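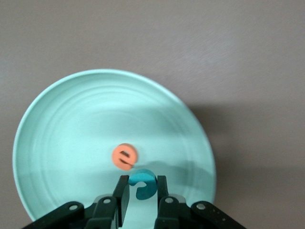
A pale green plate on a gray tabletop.

Progress report to the Flovon travel writing fund
03/05/2026
Prepared by Binta Akpan

Work on the airport essays is on schedule. Two of the five pieces are finished and have gone to Jummai Onyeka for editing. The first covers a missed connection at Divov. The second is set in the departure hall at Kakon, where I spent a night between flights and wrote most of the draft by hand.

The third essay is at around 3,000 words and still needs an ending. I cut a long section on baggage claim — it repeated the Divov piece — and may use part of it later.

Travel costs are under budget. The fare to Vlad came to $400, and I stayed with family there, so the lodging money for that leg has not been touched. I would like to move it to the August trip, when fares are higher. Please let me know if this needs a separate form.

One problem to report: my notes from the Vlad arrivals hall are thin, and I will have to go back through my emails home to fill in the order of things. Jummai has asked for a shorter opening on the Kakon essay. I will send her the revised version with the third draft.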